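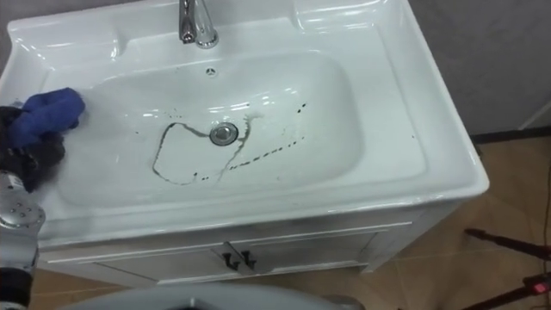 Field Headquarters Site Check
Exercise Esholm, staff accommodation and command post
October 13, 2020

1. Command post tents
Guy lines tight, pegs flagged. Pass.
Comment: G4 cell has boxes stacked in the rear exit. Told to move them before the evening brief.

2. Generators
Earthing rods fitted on both Zedari sets. Pass.
Comment: fuel point is 3 metres from the nearest set. Move it to the marked bay.

3. Cables and lighting
Ramps in place on the main route. Fail.
Comment: ramp missing between the G2 and G3 cells – trip hazard in the dark. Signals to fit one tonight.

4. Fire points
Extinguishers in date, sand buckets full. Pass.
Comment: the Kramer heater in the planning cell has no extinguisher near it. Take one from stores.

5. Water
Tank holds 4000 litres, almost full at time of check. Pass.
Comment: test slip not on the board. G4 to pin up a copy.

6. Washrooms, Block 2
Taps and wastes working. Basins to be cleaned. Fail.
Comment: no cleaning rota on the door. Same point raised in January.

7. Vehicle park
Ground guides in use, speed signs up. Pass.
Comment: Sidico trailer parked without chocks. Put right during the check.

8. Muster
Roll held by the duty officer, 40 names. Pass.
Comment: night shift not yet shown the muster point.

Recheck items 3 and 6 before the main staff arrive.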